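4.2 Unintended gripper closure during board handling

The most serious fault in the study occurred during the board transfer task, in which the left arm approaches a printed circuit board fixed to a flat metal plate, takes hold of the plate and moves it to the next station. Of the 465 trials attempted with the Stamix controller, 65 ended in a protective stop. Most of these were harmless and were cleared by the operator from the pendant. In a smaller group, the left gripper began to close before the fingers had reached the grasp height, so that one finger came down on the components instead of passing outside the plate.

Early closure was first noted by Szekeres in September, when a connector housing was cracked on the first of the Jatik test boards. The approach was then repeated at reduced speed with the wrist view recorded throughout. Figure 3 gives the wrist view on the approach, with the fingers on either side of the lower part of the view and the board still ahead of them.

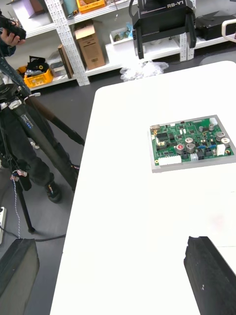
Handling and Assembly Group, Department of Production Engineering
Figure 3. Wrist view from the left arm on the approach to the board. The silver capacitors and the white connector along the lower-left edge of the board stand within the area crossed by a finger if closure begins early.

The logs showed that the close command was issued at the correct point in the program but was acted upon against an old pose. When the network was busy, pose messages were held in a queue and the gripper driver read the oldest entry. The longest delay measured was 174 ms. At normal approach speed this was enough to place the fingertip over the board when the driver treated it as clear. The force limit did not prevent damage, as it was set for the plate and not for parts soldered to the board.

Two changes were made. The queue was cut to a single entry, and the driver now rejects any pose older than a fixed limit and holds the fingers open. Marciniak repeated the task for 289 trials with both changes in place. No early closure was logged, although protective stops became more frequent when the network was loaded on purpose. The same fault may be present in the Rumirness driver, which shares the queue code, but this was not tested.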